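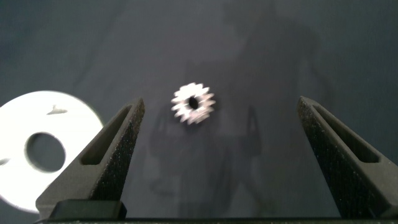

I have an opinion about small parts, and my family is tired of hearing it, so now it's your turn. Put them in something! When I take a thing apart (last April it was a Watkins mantel clock, 11 screws and a spring that hit the ceiling) every piece gets a home before I touch the next one. A little silver gear lying out on a dark gray surface is easy enough to spot, I'll give you that, and I do like a dark mat for exactly that reason. But spotting it is only half the job. A gear has teeth and a bore, and both of them love to pick up grit.

My home is usually a plate. Plain, flat, pale, nothing fancy. I've bought the proper trays, the Odura one with the magnets and the Fusent one with the lids, and I went right back to the plate, even for one lonely gear.
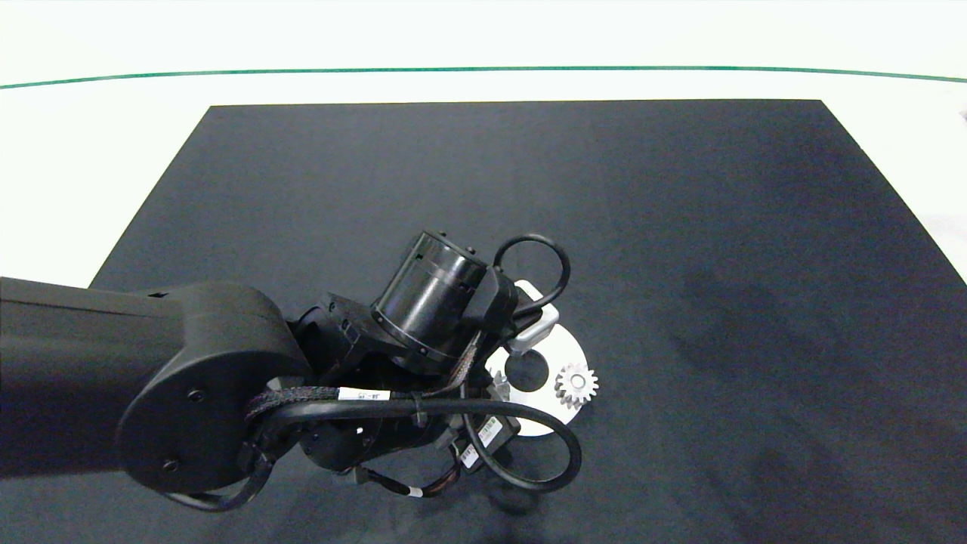
Hok-lam Leung wrote to me that plates are a terrible idea and a gear should go straight on the mat, where it won't slide when you bump the table. He's fixed a lot more clocks than I have, so fine, I listened. I tried it his way for 2 evenings and kept reaching past the plate to find things. A mat is big! Stuff wanders off to the corners and you end up patting the table like you've lost your glasses.
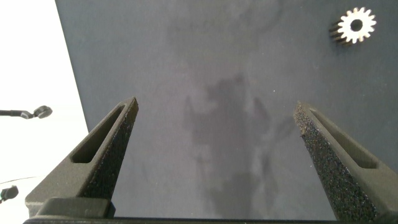
One small gear, a whole lot of tabletop.

So I'm sticking with my plate, and Hok-lam can stick with his mat, and we'll see who's crawling under the bench first.

Comments

dretbridge_dan: Muffin tin. Been using the same one for years.

Patty: Plate people unite! Mine has a chip in it and I don't care.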